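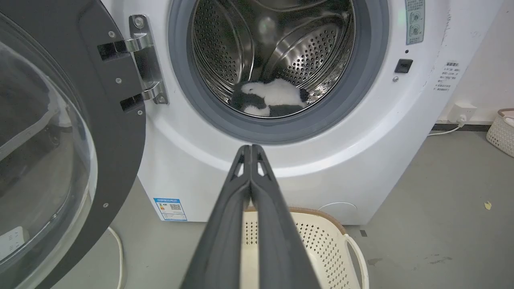 Panda in the drum, gripper at the door. Laundry is one of five chores on our list.

Can a machine do your laundry yet? I go back and forth on it, and I'd love your help finding out! I'm Effie MacLeish, and I run the home chores study at Tambunan. We're looking for 20 people who do the wash at home (any age over 18, any skill level, shrinkers of sweaters very welcome) to come in this July and work alongside our robot arm.

You'd spend a morning with us, 9 to noon. First you unload a front loader your own way while we take notes. Then the arm has a go at the same load, and you tell us what you think: too slow, too rough, would you let it near your good shirts? Be blunt. Socks are still a headache for us and I'm not going to pretend otherwise.

You don't need any tech background. You do need to be okay with standing for a while and bending down to a low door. Tell us ahead of time if you'd like a stool.

We pay $200 for the morning, plus lunch, and parking is free behind the building.

To sign up, write to me or to Yanti Latuheru at the Tambunan front desk with your name, a phone number and the kind of washer you have at home. Yanti does the scheduling and she'll call you back with a slot.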